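Surface Design 3: Notes on Repeats

Okay, so last time we ran out of minutes just as I was getting to the good part, which is repeats. I promised Sawsan Hakim (she asked the question that derailed us, and it was a great question!) that I'd write it all up, so here we go.

A repeat is the one chunk of drawing that gets printed over and over until the cloth runs out. You draw a tile, the tile meets its own edges, and if you've done it well the eye slides right across the joins. A straight repeat stacks tiles like bathroom walls. A half-drop shoves every second column down by half a tile, and suddenly your flowers stop marching in rows. 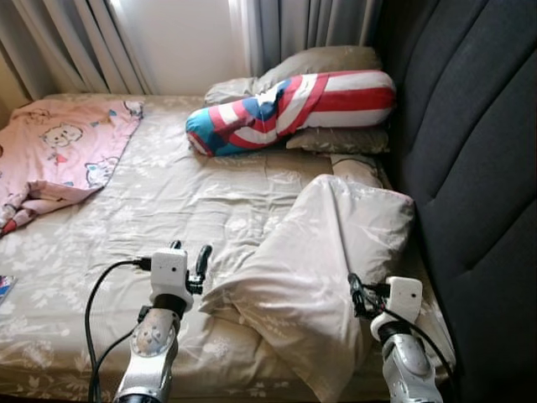 Contrast is where most of you lost points on the first project. You drew lovely leaves and then colored them as if they had to be read from across a parking lot. Cloth gets lived with, remember, and it moves and bunches up. Pale white flowers and leaves on a beige fitted sheet, like these, are a quiet pairing, and once the fabric creases, the folds compete with the drawing for your attention. I happen to love that, but you should choose it on purpose. Try your own tile on scrap, crumple it, flatten it by hand and look again from the doorway.

For the December review, bring 3 tiles: one straight, one half-drop, one whichever you like. Scan them at 200 dpi for the handout and keep the big files at home, please! Emil Bühler has the key to room 418 if you want the long table for laying things out. Leave the cutting mats where you found them.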